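Reference > Automation > Working practice > Household object handling

Kiltville Rules

The Kiltville Rules are a short code of practice for handling soft household goods with robotic arms. They were drawn up at a workshop in Kiltville and first circulated in August as a stapled handout. The present text has 15 clauses and is kept by the Skondeck test rooms, which also publish the change notes. The rules carry no legal force and sit beneath whatever machinery safety law applies locally.

Scope

The code covers light, easily crushed items on a table: tissues, napkins, bread bags, folded cloths. Glass, blades and liquids are left to a separate sheet. It applies to arms fitted with a two-finger gripper.

Table and cloth

Clause 2 allows either a bare or a covered table. Printed cloths are permitted, including those with dense lettering, as homes have them and a plain white sheet makes the object too easy to find. The cloth must lie flat under the gripper's working area.

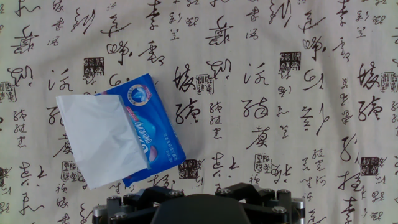
Clause 3 deals with packaging. An opened pack is treated as a different object from a sealed one and gets its own entry in the log. If a sheet is already sticking out, the operator writes down which way it lies before the arm moves. Brand lettering is left uncovered.

Gripping

Closing force is set on a spare pack first. The fingers come down at no more than 20 millimetres per second over the last stretch, and a failed grip may be tried again up to 6 times before the pack is replaced. Loose cables near the tool must have enough slack for the full turn of the wrist – this was added in the second edition.

People nearby

Clause 12 says that anyone working at a neighbouring arm must know which stop button belongs to which machine. The buttons are labelled on the top face. Closed shoes are required. 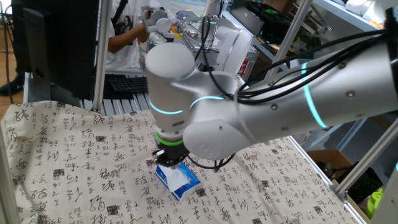

Olteanu has objected that clause 12 is too weak, writing that "a label is no use to someone with their back to it", and would like one stop circuit for all arms in a room. The Kondton edition took up this point. The Skondeck text did not, on the grounds that a shared stop ruins every run in progress, and the two versions still differ.

See also
Kondton edition
Soft object log
Stop circuits
Gripper force settings

Contact | Copyright notice | Back to top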